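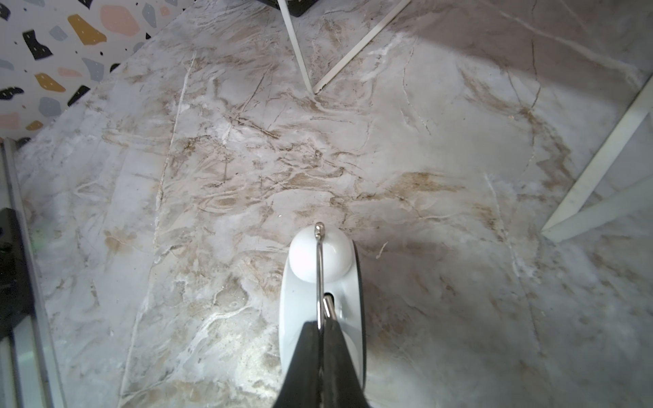
Gullance G2 Finger Retention Kit
Part no. 1610
Replaces: part no. 2429 (withdrawn)
Fits: all Gullance two-finger grippers on Masri tabletop arms, single or paired
Price: 27.00 per gripper, free of charge for affected units (see below)

Safety notice, updated 2025-07-04

The retaining screw supplied in kit 2429 can back out under repeated opening and closing. When it does, the finger shifts on its carrier and the gripper stops short of its commanded width. The controller does not see this. It reports a normal close, and the arm goes on to lift with a part that is only partly held.

We received the first report in May from Pikutitz, where a finger came off during a lift and the object fell. No one was hurt. Dalal Daher in our service group took the returned gripper apart and found the screw had no thread lock on it. The rest of that batch was the same.

Stop using the gripper if you notice any of these:
- a finger that moves when you push it sideways with the power off
- clicking at the end of the close
- objects that slip or turn after a close that was reported as good
- a gap between the fingertips at zero width

What is in the kit
2 finger carriers with deeper screw seats
4 retaining screws with thread lock already applied
1 hex key
1 instruction sheet

Fitting
Power down the arm and unplug it at the supply. The stop button alone is not enough, as the gripper can still move when the stop is released. Support the wrist before you loosen anything. Remove the old screws and throw them away. Do not put them back with new thread lock. Fit the new carriers, tighten the screws evenly, and run the Genum width check before loading the arm.

Paired arms need a kit on each side, even if only one gripper shows the fault. Clear the floor between the arms before the width check, because both grippers cycle through their full travel. On a cell laid out with a shelf at the back wall and an arm at each front corner, small items such as the two twin-bell alarm clocks in the middle should come out first, and so should anything on the lower shelf, like the chess clock. Check that the cable along each upper link still has slack at the wrist when you are done.

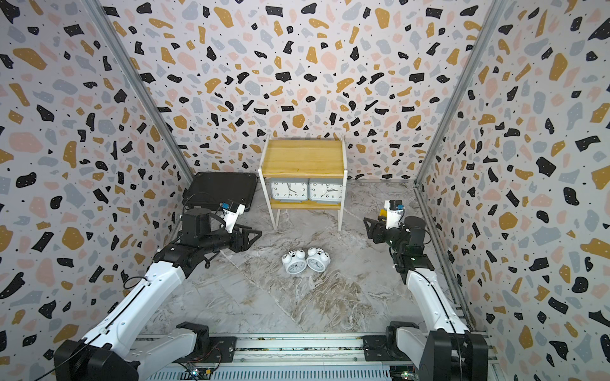
Affected units
Grippers with a serial number ending in 98 left the factory with kit 2429 installed. Grippers serviced with a 2429 kit are also affected, whatever their serial number. Send us the serial number and we will ship 1610 at no cost.

Wrist camera mounts are not affected and do not have to come off for this job.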